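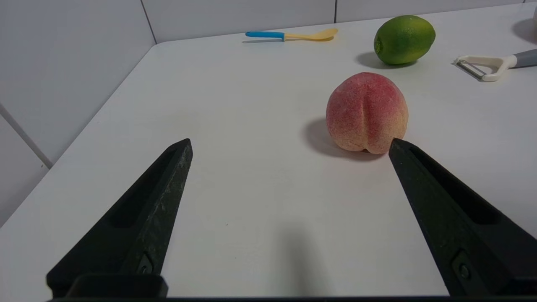
Search this notebook Enter keywords Go

March, bench book, kitchen things table

Started just after 9. Margit wants the tabletop list settled before the Julline samples turn up, so today was fruit, plate, utensils, in that order, with coffee wherever it would fit.

Peach first. The peach has now been on the list for longer than any peach should be on a list. I bought a fresh one on the way in (the last one had gone soft on one side and Ebbe ate it, then entered it in the stock sheet as "retired"). Firm, still a bit fuzzy, red over most of the top. Left a faint damp mark on my notes, so wash and dry BEFORE it goes near the white top.

Lime. No complaints about the lime. Rolls until it finds the flatter part of itself and then stays there. Rind is glossy enough to glare under the strip light; Umesh suggests turning the light, I suggest turning the lime. We turned the lime.

Stock sheet reads 3,089 items. Aurora says the real figure is over 3,000 and that anyone who writes the last two digits is showing off. Jong-dae wrote the last two digits.

Utensils

The blue-handled spoon is staying. It came out of a drawer of children's cutlery at Pugh and is too small to stir anything I would care to drink, but the two colors make it very easy to say which end you mean. "Bowl end right" is now written on the card, after a fairly long talk between Ebbe and Margit over whether a spoon has a front.

Peeler, Y type. Gray grip, white head. Rule as of this morning: it lies flat, and it goes back in its sleeve at the end of the day. I have a bandage on my thumb and will not be taking questions. Aurora wants to swap it for the straight kind from Juteo. I tried that one on a carrot at lunch and it took off more carrot than peel, so no.

Things to keep an eye on with everything out together:
- the peeler wants to sit next to the plate, and people then use the plate as a peeler rest. Leave a gap.
- spoon goes to the back, otherwise a sleeve catches it
- peach toward the front, where you can see which side is going soft 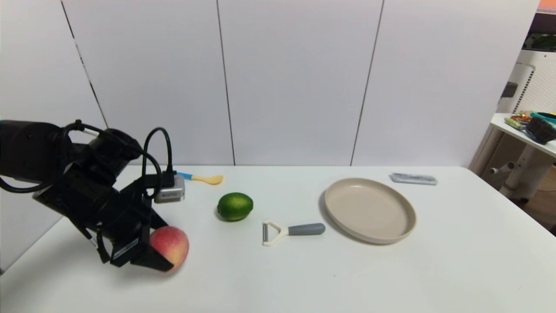 Plate

Two candidates. The Koratis one is heavier and has a blue ring, and it rocks. Only slightly, but once you have heard it rock you hear nothing else all afternoon. Jong-dae put a folded bus ticket under it and declared it fixed. It is in the cupboard with its bus ticket.

So the beige one wins. Dull to look at, sits flat, and I can get a fingernail under it to pick it up. Margit asked for a note on whether the peach should go on the plate or beside it. Note: beside it for now. On it once we have a second peach and some agreement about juice.

Wiped the top down with the green spray at 2. Still smells like a dentist. Ebbe has asked again about the 200 paper napkins he ordered, and I have said again that they are in the box marked FORKS.
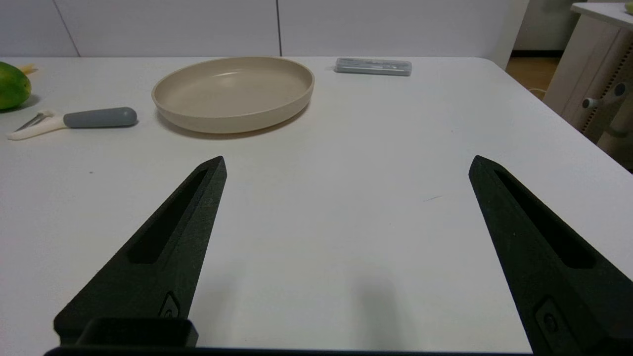
Storage is the part I keep putting off. Small things wander off this table at a rate I can't explain, and the spoon spent most of last week in Umesh's coat. What I'd like is one shallow tray per set, labeled, with the card tucked in the lid. Failing that, a case with a lid for anything narrow. The slim gray one lying at the back to the right of the plate is about the right sort of shape, with its rounded edges and glossy top, but I haven't measured the peeler against it and I suspect the Y head will be too wide. Try the spoon first. If it fits, ask Aurora to get more of the same, and ask her before Jong-dae finds a shoebox.

Left for tomorrow: measure peeler head, second peach, new card for the lime (current one says LEMON, crossed out, then LEMON again). Tell Margit the plate is decided, preferably by email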